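Home Notebook Projects Parts store About
6 min read

Workshop notebook – the Cestholm bench supply
January 2025

Third attempt at writing this one up, as the first two notes were on the backs of envelopes and I have lost one of them. The supply is the old Skollivum unit from the end bench, the linear one with the heavy transformer and the two meters on the front. It came to us with the Cestholm clearance and has been used for nearly everything since. In July it started reading low on the right-hand output and I put a label on it and did nothing more. This week I took the lid off.

Symptoms as noted before opening: left output fine at all settings. Right output fine with nothing connected, sags as soon as it is asked for any real current, and the sag gets worse over the first few minutes. Hum audible on an amplifier run from the right output, none on the left. Meter needle on the right shivers slightly under load. Fuse good, mains lead good, plug rewired by me a while back and still tight.

Lid is held on by more screws than it needs, and they are not all the same length. The long ones go at the back. I have written this inside the lid in pencil.

Inside it is better than I expected. Dusty, a bit brown around the bridge rectifiers, but all the original wiring is laced and nobody has been in there with a big iron. The two channels are built as mirror images on one long board, which makes comparing them easy. The reservoir capacitor on the right had a slight dome to the top and a dry crust round one leg. The one on the left looked sound.

Discharged both through a resistor before touching anything and checked with the meter afterwards. Lifted the right-hand one and put it on the tester. It read well under half its marked value and the series resistance was high enough that I measured it again with different clips. Same answer. Lifted the left one too. That was a little down on its marking but within what I would accept for its age.

I decided to change both. The cost is small and the lid is a nuisance.

Replacements came from the drawer of Sernard capacitors that Morven Chisholm ordered for the audio job and never used. Same value, higher voltage rating, a bit shorter in the body. The leg spacing is narrower than the originals, so the legs had to be dressed outwards to meet the holes. I put sleeving on them. Polarity is marked on the board on the right channel only. On the left the printing has gone under the old glue, so I traced it back to the rectifier before fitting and marked it in pen.

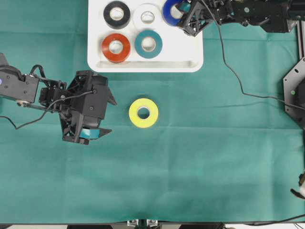 Rewiring the output side took longer than the capacitors. The leads from the board to the front terminals were stiff and the insulation had started to crack where they bend round the meter, so I replaced all of them while the front panel was hanging loose. The old loom was a single colour throughout, which is how the left sense wire and the right sense wire came to be swapped in my first sketch of it. This time each new lead has a turn of tape at both ends. There is black, white, blue, red-orange and teal to pick from, so I used red-orange for positive and black for negative on the outputs, blue for left sense, teal for right sense, and white for the earth strap to the chassis. I know white is a poor choice for earth. The strap also has a proper green and yellow sleeve on it, and the white is only there to show which end goes to the front panel. The same colours are in the wiring list taped inside the lid.

Wire used was the flexible stuff from the Swanson reel. It strips well but the insulation shrinks back if you linger with the iron. I ended up tinning the ends quickly, letting them cool, and then going to the tag. On the tags themselves the old solder was dull and took some coaxing. I sucked it all off and started again.

Other things found while in there:

The right-hand current limit pot was scratchy. Cleaned it, worked it back and forth, and it is quieter. It still has a rough spot near the bottom of its travel. I would not trust it for setting very low limits until it has been replaced.

One of the mica washers under the pass transistors on the right had a cracked corner. It was still insulating when I tested it but I changed it anyway, with fresh compound, wiping the old stuff off both faces first. The old compound had gone to chalk. I suspect this accounts for at least part of the slow sag, with the transistor running hotter than it should.

The fan that somebody added to the back panel is wired across the left transformer secondary through a resistor. It works. I don't like it. Left as found and noted here so that whoever opens it next is not puzzled.

A loose nut under the transformer, which does not match anything. Kept in the tin.

Before switching on I went round the whole output side with the continuity tester, lead by lead, and ticked each one off against the list. One mistake found: right sense was on the correct tag but the joint was not a joint. It had tacked to the tag and came away when I pulled it. Redone. I then went back and pulled every other one, gently, and they all held.

First power-up was through the lamp limiter. Lamp came on bright, faded within a second or so, and stayed down. Both outputs came up to voltage with nothing connected. Left it sitting for a while and felt the new capacitors after switching off and discharging. Cool. Took the limiter out and repeated it on direct mains, 2 A fuse fitted.

Load test was done with the resistor bank on the right channel first, as that was the faulty one. Ran it for 220 minutes at a current I would normally regard as its comfortable working level. Output settled early and then stayed where it was to the last digit I can read. Ripple on the scope came to 16 mV peak to peak, and the waveform was even, with no sign of the lopsided look it had before. Heatsink warm, could keep a hand on it. Then the left channel for a shorter time, with much the same result, slightly more ripple than the right. I can't explain that and it is not enough to chase.

Meters: the right one reads a touch high against the handheld. I adjusted the mechanical zero, which was off, and that removed most of it. The trimmer for full scale is under a blob of paint and I left it alone. If you need an accurate figure, use a proper meter at the terminals.

There was some discussion over tea as to whether the unit is worth keeping at all, given what a small switching supply costs now. Morven's view is that it takes up half a shelf and warms the room. My view is that it is quiet, and for the receiver work we do that matters more than its size. I tried the same receiver on the switching supply afterwards and could hear it at the bottom of the medium wave band, a faint buzz that moved with the load. On this one there was none. So it stays on the end bench for radio work, and the switching one can do for charging and for running motors.

Still to do:

– Replace the right current limit pot. Linear track, same shaft length as the old one, and check whether the shaft needs a flat.
– Find a matching knob for the left voltage control. The present one slips.
– Feet. Two have perished and left marks on the bench.
– Copy the wiring list from inside the lid into the folder. The list is in pencil and will rub off.
– Move the label. It still says low output on the right and somebody has already asked me if it is safe to use.

Old capacitors are in the bin for the recycling run, legs twisted together. The old loom I have kept for now, as the lacing is neat and I want to copy the way the branches are tied off. It is in a bag on the hook behind the drill press.

The afternoon went longer than planned and the lid is on with only the four corner screws. The rest are in the magnetic dish next to it. I will put them in once the pot is done.

3 comments 5 shares
Previous entry Next entry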